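Post-Incident Inspection Checklist: Two-Arm Bottle Handling Cell
Traro Test Laboratory, Gokalbridge site. Completed by Yvette Dhillon, Equipment Safety.

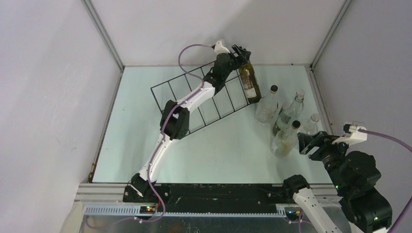 1. Reason for inspection
The left arm made an unplanned stop on Thursday at 2:40 p.m. during a bottle transfer. The controller logged a gripper communication fault at cycle 2,993. The arm held position, but the gripper stopped answering commands and the operator could not release the bottle from the pendant. No injury and no broken glass were reported. The cell was locked out until this inspection was complete.

2. Guarding and access
2.1 Wall panels secure, no gaps at corner rails: PASS
2.2 Emergency stop halts both arms: PASS
2.3 Lockout tag applied and signed: PASS
Comment: The tag was signed, but the time was left blank. The operator has since entered it.

3. Arm mounting
3.1 Base bolts on black mounting plate at specified torque: PASS
3.2 Mounting plate free of cracks: PASS
3.3 Aluminum support frame level and tight: PASS
Comment: Scuffs on the plate are surface wear only. No action.

4. Cables and connectors
4.1 Left arm gripper cable, connector seated: FAIL
4.2 Left arm gripper cable, jacket undamaged: PASS
4.3 Left arm gripper cable, slack controlled through full reach: FAIL
4.4 Right arm gripper cable, connector seated: PASS
4.5 Right arm gripper cable, slack controlled through full reach: PASS WITH COMMENT
Comment on 4.1: The connector at the wrist bracket moved under light finger pressure. The fault was reproduced twice by moving the cable by hand with the arm stationary.
Comment on 4.3: The purple cable leaves the bracket in a loose loop before it runs back along the arm. At long reach the first clamp takes no load, and the pull goes straight to the connector. Fit a strain relief at the bracket and a second clamp below the wrist.
Comment on 4.5: Same bracket and cable type. Fit the same strain relief before the right arm returns to service.

5. Grippers
5.1 Fingers aligned, no visible cracks: PASS
5.2 Grip maintained on loss of communication: PASS
5.3 Manual release procedure posted at the cell: FAIL
Comment: The procedure exists in the Salameh maintenance binder, which is kept in the next room. The operator waited 11 minutes for it. A copy must be posted at the operator station.

6. Work area and glassware
6.1 Bottles stand clear of the second arm's path: PASS WITH COMMENT
6.2 Wire rack secured against sliding: FAIL
6.3 Bottles free of residual liquid before loading: FAIL
6.4 Table edge and surface condition: PASS WITH COMMENT
Comment on 6.1: The clear bottles are grouped closely on the right side of the table. Increase the spacing.
Comment on 6.2: The rack lies at an angle and has no locating pins.
Comment on 6.3: Some clear bottles held a small amount of yellowish liquid. Empty and rinse all bottles before use.
Comment on 6.4: Rust stain along the left edge of the tabletop. Clean and check again in July.

7. Corrective actions
7.1 Replace left gripper cable and connector. Owner: Maintenance.
7.2 Fit strain relief to both arms. Owner: Maintenance.
7.3 Post manual release procedure. Owner: Cell supervisor.
7.4 Add locating pins for the rack. Owner: Tivovari project team.
7.5 Run 377 cycles with empty plastic bottles at reduced speed before any glass is loaded. Owner: Equipment Safety.

8. Status
Cell NOT RELEASED. Items 7.1 through 7.3 must be closed before power is restored to either arm for production work. Item 7.4 must be closed before item 7.5 begins.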